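# Skamel open day: who went, and what did you think?

**gearloose_linnea** wrote:

OK so I got back from the Skamel open day last night and I'm still buzzing, so you're all getting the long version. Four halls, coffee in every one of them (good coffee!), and demos running all day with people standing right next to them who knew the work and wanted to talk about it. I've been to plenty of these where you watch a video on a loop and get a tote bag. They gave out tote bags too, but still.

Hall 1 was palletizing, lots of noise, big crowd. Hall 2 was the Kristiansen people with their screw-feeding cell, which I watched for way too long. Hall 3 was school projects. And Hall 4 was the kitchen tables, which I'll get to because that's where I spent most of the afternoon.

Who else was there?

---

**obsa_t** wrote:

Me! I was the one in Hall 2 asking about the feeder bowls until the Kristiansen guy offered me a chair. Did you see them clear the jam? Operator opened the guard, pulled out the bad screw, closed it, hit reset, and the thing picked up where it left off. I wish ours did that. We have to home everything.

Didn't make it to Hall 4 before my ride left. Tell me I didn't miss much.

---

**gearloose_linnea** wrote:

You missed the best part, sorry.

---

**ksowa** wrote:

I'll be the grump. I did Hall 4 and gave it ten minutes. It's a robot arm tidying up a play kitchen. My kid does that, also slowly. Palletizing was the only thing in the building that anybody is going to buy next year, and they gave it the worst hall with the worst lighting.

The Kristiansen cell was solid, agree there.

---

**domnica_builds** wrote:

Konrad, you gave it ten minutes, and for a good part of that you were on the phone, because I was standing behind you. :)

The thing about the kitchen tables is that nothing is in a fixture. In the screw cell every part shows up in the same place facing the same way, and if it doesn't, you get Obsa's jam. On the kitchen table somebody from the audience gets to move stuff between runs. A little boy turned everything he could reach upside down and the Skamel engineer just said "great, leave it like that." I loved that.

---

**ksowa** wrote:

It was an urgent call.

And fine, but what's the success rate? Nobody had a number on the wall in Hall 4. In Hall 1 they had cycle times up on a screen where everybody could see them.

---

**gearloose_linnea** wrote:

I asked! Wiesława Sobczak was running the table I stuck with, and she had a paper log on a clipboard and let me read it. They'd done 61 runs by the time I got there and 50 of those went through without a person stepping in. She went through the other ones with me too, and didn't try to dress them up. Mostly drops, a couple where she stopped it herself because a visitor leaned over the table.

She also told me the team had logged 383 practice runs before the open day, with the same kinds of objects but laid out differently every time. So yes, there are numbers, you just have to talk to a human to get them.

OK, Hall 4 properly, for Obsa. The tables are plain white and they put a whole mess of kitchen stuff on them: pans, a green slotted spatula, a big mint-colored colander, a cup, a toaster oven off to one side. The job I watched the longest was the ketchup.

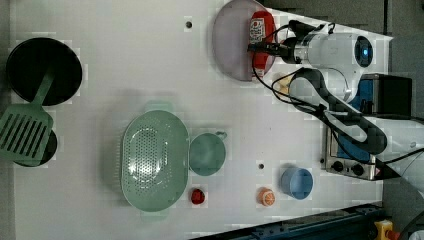 What got me is how many ways there are to grab a squeeze bottle badly. Wiesława had me try it with a pair of kitchen tongs they kept on the side table for visitors, and I dropped mine twice. Get it near the middle and it squishes, and when it squishes it wants to roll. Get it too close to the end and the weight pulls it around. She says the round ones are worse than the flat ones and that a half-full bottle is the worst of all, since the weight keeps shifting on you. I could have stayed there until they turned the lights off.

My one complaint is the cables. I kept looking at them hanging down by the wrist and thinking about everything they could snag on. I asked, and she said it's on the list for December.

---

**obsa_t** wrote:

Okay, I did miss something. Tongs!! I want to try the tongs.

Cables at the wrist are a pain everywhere. We ended up with a Stallel sleeve on ours and it helped, though you lose a bit of wrist rotation and have to redo your limits. Did they say what they're planning?

---

**gearloose_linnea** wrote:

She didn't go into it and I forgot to push. I'll email her.

---

**domnica_builds** wrote:

50 out of 61 with strangers rearranging the table is really good, I think. Konrad?

---

**ksowa** wrote:

It's better than I assumed. It's still one time in five or six that somebody has to walk over, and on my floor that's a person's whole shift. I'd want to see it with the same objects for a full week before I got excited. But I'll admit I should have asked about the clipboard.

I still say it's the wrong hall to send customers to.

---

**domnica_builds** wrote:

I'm not a customer, I'm there for fun! I think that's most of our disagreement right there.

---

**obsa_t** wrote:

Does anyone know if Idano is doing an open day this year too? Last time they let people jog the arms themselves with the pendant, and I'd drive a long way for that. I've got room for two in the car if so, leaving early, and I pick the music.

---

**gearloose_linnea** wrote:

I'm in. Either seat. Konrad can have the other one if he leaves his phone in the trunk.

---

**ksowa** wrote:

Deal, but we do palletizing first.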